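Sorting a Mixed Bin the Easy Way

I love a good bin clear-out, and a big open bin is the best place to learn! Spread everything across the floor in one layer – no piles – so each piece has its own bit of space. Bright colors help a lot.

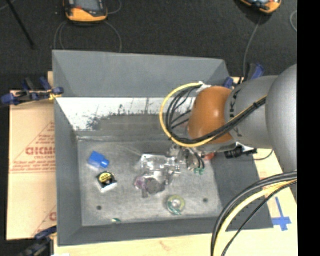

A blue piece on the left of the gray bin floor.

Now start at one side and work across, lifting out one thing at a time. I give myself 3 trays: keep, fix, toss. Scuffs on the bin are fine, so save the scrubbing for Saturday.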